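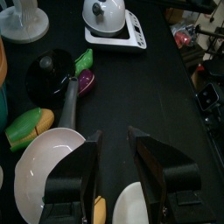

Plallthorpe Supper Recipes

Welcome, and thank you for stopping by! This is the collected recipe file of the Plallthorpe supper club, typed up from cards, envelopes and (in one case) the back of a seed catalogue. There are 156 recipes in it so far, mostly soups, stews and puddings, with a rather large helping of things to do with marrow.

What's in the folder

recipes.csv has one row per recipe, with title, cook, servings and method
notes.txt holds the remarks people scribbled in the margins, which I couldn't bear to lose
unsorted/ is the pile I haven't got to yet, sorry

Weights are in grams and oven temperatures are for a fan oven, so 200 means 200 Celsius with the fan on. Where a card only said "a good knob of butter" I have left it just like that.

Known problems

Hiba Aoun's lentil soup appears twice, once with cumin and once without, and she says both are right. The December puddings still need their steaming times checked, and the flour in the big fruit loaf really is 800 grams (it makes 2 loaves).

Corrections are very welcome, spelling included. Please copy the recipes and cook from them as much as you like!

Lev Tymoshchuk
Last updated 2026-03-31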